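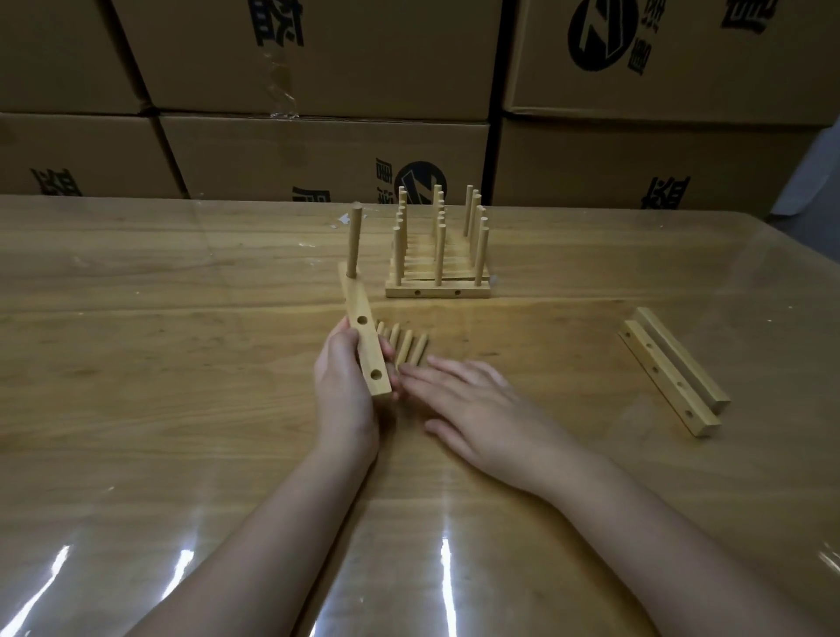 # Bench walk-through, rack assembly, with comments

**Site:** Koritora, hand assembly side
**Walked by:** Theresia Thaler (safety), with Kamil Kadlec from the benches
**Month:** January, first check after the Rondik drilling cell took over all bar drilling
**Marks:** OK / FIX / WATCH

Short background for the people at Skála who get a copy. Until last fall we drilled our own bars at two drill presses and then carried them over to the benches. Rondik now drills and trims every bar inside its own fence, and the benches do only the putting together. The list is the old one with the drill press pages pulled out (eleven lines gone, hooray!) and a new part 3 that we wrote ourselves. Please scribble on it.

## 1. Bench and surface

- [x] Table steady, no rocking when pushed from the front. **OK**
- [x] Plastic film over the table flat, no loose corner at the operator's side. **OK.** Kamil wants it kept. Dowels slide on it and the wood doesn't pick up dirt.
- [ ] Glare from overhead lights. **WATCH.** The film throws long white streaks back at you. Two people said their eyes are tired by the end of the shift. Try matte film on one bench first and ask them again.
- [x] Cartons behind the bench no more than two high. **OK**
- [ ] Scraps cleared from the table between batches. **FIX.** Small white bits left lying near the work. There's a hand brush on order, one per bench.

## 2. Hands and parts

- [x] Bars arrive with edges sanded. **OK**, and so much better than before! The splinter page in the first aid book used to fill up every month. It has one line on it since the cell started.
- [x] Dowels go in by hand pressure or light mallet only. **OK**
- [ ] Tight holes reported and set aside. **FIX.** People are still forcing them. I get it, you want to finish the rack you have in your hands. But a tight hole now means a worn bit in the cell, and Miloslav Krajčí can change that bit in the time it takes to drink a coffee if he knows. Red tray for tight bars, please. He checks it at 10:00 and 2:00.
- [x] Bars and dowels within easy reach, no twisting to the side. **OK**
- [ ] Wrist and thumb strain. **WATCH.** See the comment under the photo.

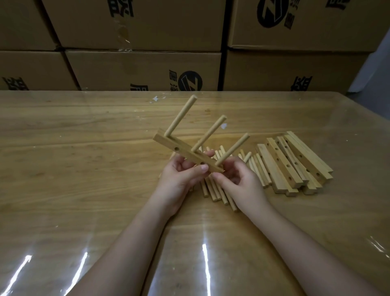

*Item 2, hands and parts: bar held up in both hands, three dowels in, loose dowels and drilled bars beside the work.*

Comment, Theresia: this is the part of the job that changed most, and I think we were slow to see it. With the drill presses, you stood, walked, drilled, walked back and assembled for a while. The walking was a nuisance and it was also a rest for the hands. Now the bars keep coming. Sohail Niazi worked out that a person on a full shift presses 3,000 dowels, which is almost double what it was. Nothing bad has been reported so far. I'd still like to get in front of it.

Comment, Kamil: I like the new way a lot. It's quiet, I can hear the radio and talk to the person next to me. But yes, thumbs. Swapping between pressing and packing every 30 minutes would suit most of us. Some want longer turns. Let the benches pick, as long as everybody swaps.

## 3. Working next to the cell (new)

- [x] Fence gate stops the cell when opened. **OK.** Tested three times, stopped three times.
- [x] Emergency stop on the bench side reachable without stepping over anything. **OK**
- [ ] Floor line for the bar cart. **FIX.** Tape is worn through at the outfeed. Repaint, don't re-tape.
- [ ] Everyone at the benches can stop and restart the cell. **FIX.** Stop: yes, all of them. Restart: only Miloslav and Sohail. Bořivoj Matoušek will run the Steltora restart training during paid time, in small groups. He's done it for the evening people already and they were really pleased to have it.
- [x] Outfeed speed can be turned down from the benches. **OK.** My favorite change of the whole project. The knob is on our side of the fence, and the people doing the assembly set the pace. It was turned down twice while we were there and no supervisor came running.
- [x] Noise at the benches. **OK.** Normal talking voice is fine. Ear plugs are now optional here, still required inside the fence.

## 4. Carried over from the last check

- [x] Dust extraction hose removed from the aisle. **Done**
- [ ] Old drill presses unplugged and tagged. **FIX.** Unplugged, not tagged. Sohail would like to keep one for repairs and samples. Fine with me, with a guard and its own checklist.
- [ ] Stools at two heights. **WATCH.** One sort delivered, the taller ones are late.

## Open items

| Item | Who | Status |
|---|---|---|
| Matte film trial | Kamil | film ordered |
| Red trays | Miloslav | this week |
| Swap plan, press/pack | benches decide | talk at 1:30 |
| Restart training | Bořivoj | dates to come |
| Floor line | Theresia | asked for a quote |
| Tag drill presses | Sohail | open |

Add your own comments in pen under any line and leave the sheet on the clip by the outfeed. Kamil types them in before the next round.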